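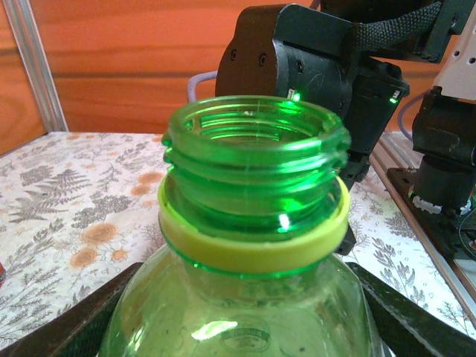
# Talivgate to release second album "Nel" in March

Electronic duo Talivgate will release their second album, "Nel", in March on the independent label Sesemar. The record has nine songs and runs for 42 minutes. It will be available on vinyl, CD and all the usual download and streaming services.

Talivgate is singer and pianist Silvana Mendonça and producer Wayne Després. They met while playing in other people's bands and started writing together after a tour was canceled halfway through. Their first album, "Jevex", was recorded almost entirely on one synthesizer and a borrowed upright piano. For "Nel" they wanted more players in the room.

## Recording

The basic tracks were recorded live over two weeks, with Harvey Ross on drums and Brenda Cáceres on cello and double bass. Després then spent the winter editing and mixing at home. Most of the vocals are first or second takes.

"On 'Jevex' we built every song one layer at a time, and I got tired of hearing myself sing to a click," says Mendonça. "This time I could see Harvey's hands when I sang. If he slowed down, I slowed down. There are places where the tempo drifts quite a lot and we left them alone."

The electronic parts were written last. Després played them by hand along with the finished band takes, which meant that very little could be programmed ahead of time.

"A sequencer doesn't like a drummer who breathes," says Després. "I had to learn the parts, and I am a slow keyboard player. The bass line on 'Ferry Light' took me four evenings."

Cáceres also wrote the string arrangements for three songs. On "Ninth Street, Late" she plays all eight cello parts herself, recorded one after another in a stairwell. The longest piece on the album, "Salt Room", is an instrumental that grew out of music the duo made for a dance production and later reworked for the full band.

## The songs

Mendonça wrote most of the lyrics in English, with two songs in Portuguese. The title track is named for a nickname from her childhood. Several of the songs deal with moving away from a town and then coming back to it as a visitor, a subject she had tried to write about before without finishing anything.

The first single, "Ferry Light", comes out one month ahead of the album. It will be backed with a piano and voice version of "Copper" that is not on the record. A second single will follow after the release.

## Track list

1. Opening Hours
2. Ferry Light
3. Nel
4. Copper
5. Casa de Baixo
6. Ninth Street, Late
7. Salt Room
8. Devagar
9. What the Neighbors Played

## Formats

The first vinyl pressing is limited to 2000 copies on black vinyl in a gatefold sleeve, with a printed lyric sheet. The Portuguese lyrics are given with English translations by Mendonça. The CD has the same track list and a 20-page booklet. Both can be ordered in advance from the Sesemar store and from independent record shops. Advance orders from the label include a download of the single on its release day.

## Live dates

Talivgate will play the new album as a four-piece, with Ross and Cáceres joining them on stage for every show. The first concert is a release night for 65 people, at which the album will be played from start to finish in its running order. Doors open at 7 p.m. and the music starts at 8 p.m. – there is no support act. Tickets go first to subscribers of the band's mailing list, and any that are left will be sold through the label.

Further dates for spring and early summer will be announced along with the second single. Venues and promoters interested in booking the band can ask the label for the technical rider and stage plan. A duo version of the set, with piano, voice and electronics, is available for smaller rooms.

## About Sesemar

Sesemar is an independent label for electronic, chamber and song-based music. It is run by Aaliyah Doucette, who also released "Jevex".

"They sent me 'Salt Room' first, with no singing on it at all, and I asked for the rest the same evening," says Doucette. "I'm glad to be putting out both records."

## Press contact

Review copies, lyrics and interview requests: Aaliyah Doucette, Sesemar. Mendonça and Després are both available for interviews in English, and Mendonça also in Portuguese. Please state whether you would like a download or a CD. Album reviews may be published from the day "Ferry Light" is released.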